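Puzzle Corner > Cubes and Twisties > Stickered 3x3 or stickerless? Bringing an old one back to life

tallowfen
Posted 4/15/26

Right, I've got the bug again. I had a cube as a kid, never got past one side, and last August I picked one up at the Curnatwood car boot and it's been on my desk ever since. Black plastic with proper coloured tiles on. I love it but it's stiff, and my niece says I should bin it and get a stickerless one like everybody else.
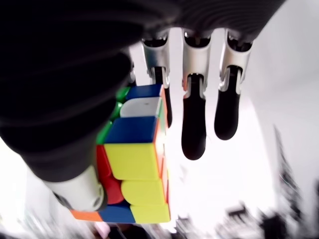
Black frame, bright tiles, little grey logo on the white one.

So two questions really. Is there any point in loosening up an old-style cube, or am I throwing good money after bad? And does anyone still prefer the black ones? I find the colours so much easier to pick out with the dark lines between them, but maybe that's just my eyes getting on a bit.

I can solve it now by the way!! Beginner's method, 13 minutes the first time with the sheet in front of me. Please be kind.

marrowpip

Well done on the solve! The first one is the best one, I rang my mum.

Keep the cube. I've got stickerless and I've got black and I go back to the black every time, same reason as you. The yellow and white are the ones I muddle up under my kitchen light, and a bit of black round each one sorts it out.

For the stiffness, pop the middle caps off if yours come off (some don't, some are glued, so go gently with a fingernail first) and see if there's a screw under each. Quarter turn looser on every one, same amount all the way round. Then put it back together and play with it for an evening before you touch it again.

quillbrook

Going to disagree with marrowpip, sorry. I did all that with mine. Screws, oil, a whole Sunday of it. It went from stiff to stiff and wobbly, and then a corner flew off under the sofa. A cheap modern one with magnets in it will beat any old one straight out of the bag. You can still get them in black plastic if it's the look you're after.

tallowfen

Which oil was it, out of interest?

quillbrook

Whatever was in the shed. I know, I know.

marrowpip

Well there's your trouble! Shed oil is horrible on plastic, it goes gummy and some of it will eat into it. You want silicone, the stuff sold for cubes. I use Fusar, the thin one in the little dropper bottle. Two drops inside, no more, then turn it for ages while you're watching telly.

ninepence_hat

Long time reader, hardly ever post, but cubes are my thing so in I jump.

You're both a bit right I think. If what you want is fast times, quillbrook has it, buy a modern one and don't look back. If you want that particular cube to feel nicer in the hand then it's worth an hour of anybody's time. Order I'd go in:

Take it apart first. Turn the top layer 45 degrees and ease an edge piece up with your thumb, the rest follow.
Wash the pieces in warm water with washing-up liquid. Leave the core out of the water.
Dry everything overnight on a tea towel. Really do leave it overnight.
Put it back together SOLVED. If you put it back any old how there's a very good chance it can't be solved at all and you'll think you've gone mad.
Only then mess with screws and silicone.

Most of the stiffness in a second-hand one is other people's biscuits, in my experience.

tallowfen

Ha, biscuits. Ok that's a plan. I'd been scared to take it apart in case it never went back together but a fingernail and a tea towel I can manage.

dredgeling

Can I throw in a thing about tiles v stickers, because people mix them up. Thin vinyl stickers peel at the corners and look tatty in no time. Tiles are chunkier, sort of a hard plastic square with rounded corners, and they last donkey's years. If OP's are tiles I'd think twice before swapping it for anything. I had a tiled one through my whole time on nights at the Bristbridge depot, it lived in my coat pocket with my keys and it's hardly got a mark on it.

quillbrook

Tiles can ping off though. And once you've lost one it's a nightmare matching the colour.

dredgeling

Never lost one. Glue dot if it lifts.

quillbrook

I've lost two. Different cubes, same sofa.

ninepence_hat

You need a different sofa.

marrowpip

Does anyone want to talk about grip while we're here? I'm sure half of "my cube is stiff" is holding it too hard. I used to clamp mine with my thumb on one side and all my fingers on the other, and of course nothing would turn, I was squashing the layers together. Lighter hold, push with one fingertip. Made a bigger difference than the silicone did.

tallowfen

Oh no. I clamp it. I am a clamper.

dredgeling

We all clamp at the start. There's a booklet by someone called Bošković that used to get passed round our club, 72 pages and the first ten are just about how to hold the thing. Dry as anything but I did stop getting a sore thumb.

quillbrook

Ten pages on holding it. I'm out.

tallowfen

Update: washed, dried, back together (solved, thank you ninepence_hat, I'd never have thought of that). The water was grey!! It's much smoother already and I haven't touched the screws. Fusar's in the post. Did one this evening in just under eight minutes with no sheet, only peeked once for the last corners.

Niece still says get a stickerless one. I might get both.

marrowpip

Get both. Everyone ends up with both, and then a shelf.

quillbrook

Told you to buy a new one.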